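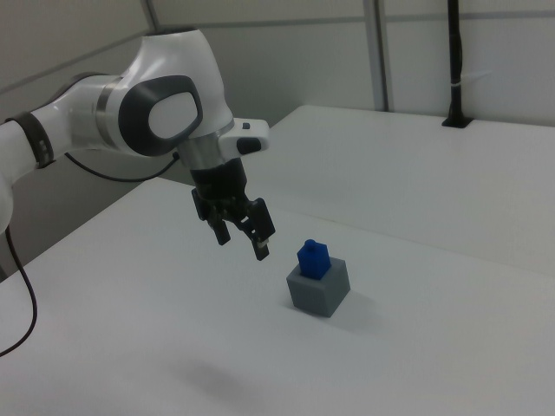
Gloss is the share of incoming light that a surface sends back in the mirror direction. It is measured with a glossmeter at a fixed angle and reported in gloss units (GU) against a black glass standard. It is a separate property from color and from texture, although the three are often confused in finish specifications. A white part and a dark gray part can carry the same gloss value and still look different, as the white one scatters more light from below the surface. In the photo, compare the glossy white arm sections with the brushed metal ring between them. Brushed metal reflects unevenly by direction, so a single reading taken along the grain is not valid for the part as a whole.

Notes for Unit 3: Surface Finish and How to Specify It

3.1 Measuring angle
Use 60 degrees for the first reading on any coating. If the result is above 70 GU, repeat at 20 degrees. If it is below 10 GU, repeat at 85 degrees. Report the angle with the value. A gloss number without an angle cannot be checked.

3.2 Preparing the sample
Wipe with a lint-free cloth and let the surface dry. Take 6 readings per panel, spaced evenly, and record the mean and the range. Curved parts give low readings - the instrument assumes a flat surface - and should be replaced by a flat test panel molded or coated in the same batch.

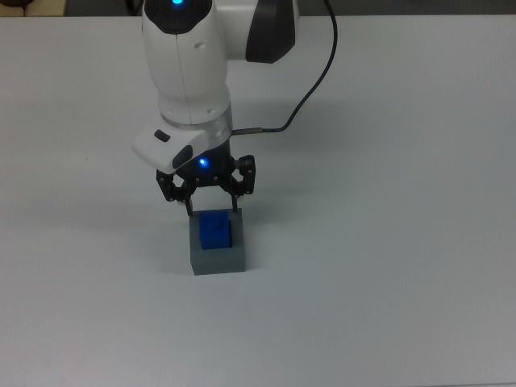 A wide range on one panel usually points to uneven film thickness or to dust in the coating. Measure the film thickness before rejecting the panel. The Kasari panels in the lab set have a known thickness step at the midline and are useful for practice.

3.3 Texture
Texture is specified by average roughness, Ra, in micrometers. Ra does not describe the direction or spacing of the marks. Two surfaces with equal Ra, one brushed and one blasted, will not match by eye. State the process on the drawing as well as the number.

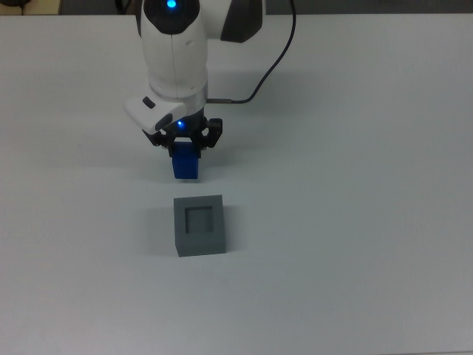

Molded plastics take their texture from the tool. A polished tool gives a high gloss but shows sink marks and flow lines more clearly. A light texture hides both and lowers the gloss reading. Tool wear raises the gloss of textured areas over time, so retain a reference panel from the first run.

3.4 Exercise
Use the Detetti panel set. Measure each panel at 60 degrees, choose the second angle where needed, and submit the table with your Ra values by 13th August. Readings without an angle will be returned.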